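Marken 35 Portable Screening Kit

The Marken 35 is a complete screening kit for film clubs, libraries, schools and small festivals that show movies in rooms built for something else. It packs into two wheeled cases and can be set up by two people. Ukness sells it as a full kit or as separate parts.

What comes in the kit

Marken 35 projector with standard zoom lens
Brimari folding screen, matte white, with legs and carry bag
Pair of powered speakers with stands
Four-channel mixer with one handheld microphone
Media player with remote
Cable set, labeled at both ends
Two wheeled cases with cut foam

Audience size

We recommend the kit for audiences of up to 200 in a room that can be made fully dark. In a room with thin curtains or exit lights close to the screen, plan on fewer rows and keep the front row back at least one screen width. For anything bigger, look at the Marken Hall series, which uses a brighter lamp and a fixed lens.

Picture

The projector shows widescreen movies in their original shape, with black bars where needed. There are four picture settings: Feature, Black and White, Animation and Daylight. Most users leave it on Feature. Black and White turns off the color boost and gives older prints and restorations a more neutral gray. Daylight is bright but harsh, and we suggest it only for trailers and slides before the show.

Dark scenes are where small projectors usually have trouble. The Marken 35 has a manual iris that can be closed down for films with a lot of night photography. Set it before the audience comes in -- the change is visible on screen if you do it during the movie. 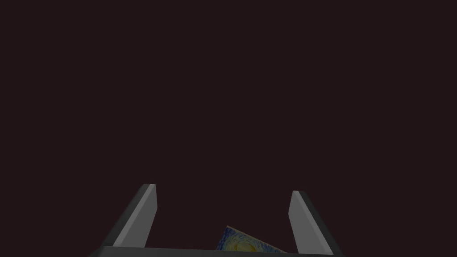 Sound

The speakers are tuned for dialogue first. Place them on either side of the screen, at the height of a seated viewer's head or a little above. The mixer has a separate channel for the microphone, so an introduction or a Q&A with a director can be run without unplugging anything. The mixer also has a headphone jack for checking subtitles and sound before doors open.

Lamp life

The lamp is rated for 2,000 hours in normal mode. A reminder comes on when it reaches that point, and the projector shuts off the lamp at hour 2,501 if it has not been replaced. Replacement lamps are sold singly. The lamp door is on the side, so the projector can stay on its stand while you change it.

Optional parts

Oosthuizen long-throw lens, for rooms where the projector has to sit behind the last row
Brimari rear-projection fabric, fits the standard frame
Black side drapes for the screen
Third speaker for center dialogue
Rain cover for outdoor shows

The Oosthuizen lens takes the place of the standard lens and needs its own foam insert, included with the lens.

Licensing

The kit does not include the right to show any film in public. Please arrange this with the distributor before you announce a screening.

Orders and rental

Kits ship from the Ukness warehouse with the screen in a separate carton. Rental is by the weekend or by the month. October is our busiest month for rentals, and festival bookings should be made early -- we hold a kit once the deposit is paid. Spare fuses and a printed setup card are in the lid of the smaller case.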